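Jun 8, 2025

Long one at club today and my back hurts from leaning over that table, but I'm in such a good mood I have to write it down before I forget everything.

So the task for the Mostyn showcase is clearing plates into a bin, two arms, no hands allowed once the clock starts. We drew it back in February and I thought we'd got the easy one (ha). A plate lying flat is a horrible thing to pick up! The fingers have to get hold of the rim, and if you come in a bit high you close on air, and if you come in low you shove the whole thing across the table.

I spent the morning redoing the wrist angle for the right arm, which we call Endari. The left one is Dritolier, don't ask, it was put to a vote. We did 30 runs before lunch and I wrote every one of them in the notebook, even the embarrassing ones. Then I ate a cold burrito on the stairs and argued about whether we should slow everything down. I was against it - we only get 2 attempts at the showcase and there's a time limit - but I lost, and I have to admit we're better at 65 percent speed. Much less rattling, too.

The afternoon was all about the bin end of things. I kept my finger near the stop button and hardly breathed.

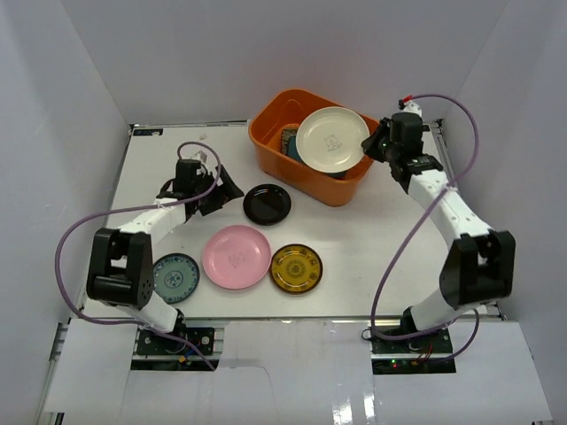
Pao-chu Hung thinks we should quit letting the arms take turns and have the left one already closing on its plate while the right one is letting go, and says the Kellby team does it that way and saves loads of time. I said fine, but then somebody has to write the part that keeps them from bumping elbows over the bin, and guess who that somebody is now.

I've got a page of scribbles for it already. Tomorrow I want to try it at a crawl with just the pink plate and the black one, and I still need to print new labels for the cables and give back the good screwdriver.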